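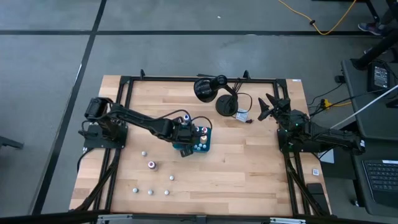 Ghazal Naseri had put the kettle on before I'd got my coat off, and by the time I found a chair she was already telling me about trays. She has strong feelings about trays! She runs the sorting classes at Ulevden, the little home-organizing studio in Prullville, and I'd gone over one morning in September to ask how a person ends up teaching other people to put bottles away.

"By being terrible at it," she said. "I had a bathroom shelf you couldn't touch. You'd reach for one thing and four others went into the sink."

Her answer is a tray with an edge on it. Small bottles go in standing up, tall ones toward the back, and anything round and light (the white balls are her favorite for practice) gets its own corner. I said that sounded easy. She laughed at me.

"Everybody thinks the bottles are the hard part. A bottle stands where you put it. It's the little balls! You put one down on bare wood and off it goes, and now you're under the table."

I asked about the caps, and she got quite excited. She likes a red cap here, a purple and white one there, because she sorts by color before she ever reads a label. "My eyes are tired by evening. I'm not reading tiny print. I know the red one is on the right, so I grab the one on the right."

And the tray itself? Teal, on a pale butcher-block top, and she'll defend the color to anyone. She used a wood-toned one for over 275 classes and hated it the whole time. "You lost the edge. People set things down half on, half off. With teal you know where the tray stops."

The desk lamp matters too, she says. She keeps hers at the back, with the shade tipped toward the work, and she wouldn't swap it for a brighter ceiling light if you paid her.

Her rule for beginners is 3 minutes. Whatever is still out on the wood when the time's up can stay out, and you come back after lunch. I told her I'd have a table full of strays. "So do I, most days," she said. "Leave them. Drink your tea."

I did, and then she made me sort the spice drawer before she'd let me go home. I put the cumin in the wrong place twice.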